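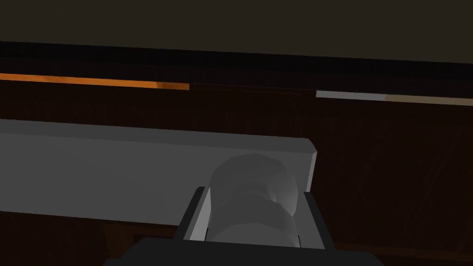
Qistina Osman once told us that a language school ought to feel like a kitchen with the kettle already on, and we have been trying to live up to her remark ever since.

Posted Mon 28 June by the Clisine team

Clisine began as a conversation evening over the Zumuria bakery, with one shelf of borrowed dictionaries and far more talking than grammar. We now teach 264 students in the daytime and evening programs, and a good many of them still stay late to finish a story – sometimes in two languages at once!
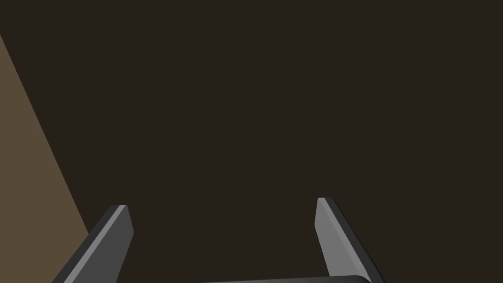
Our beginners start with Tam, the course our own teachers wrote over one long, rainy May (and have been fussing with ever since). It runs for 40 lessons, and you are welcome to repeat any of them as often as you like at no extra cost.

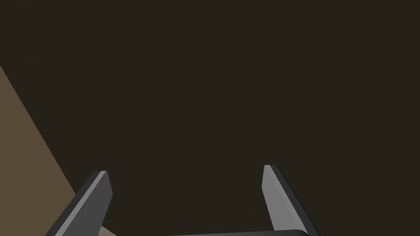

2 min read

The lending library came later, and it has grown to 3,000 books, plus a stack of cookbooks that never seem to come home on time. If you'd like to try a class before signing up, come by the Fleltodine building any weekday evening and ask at the front desk. Bring a friend if you're shy – plenty of us did.

Contact us | © Clisine Language School | Back to top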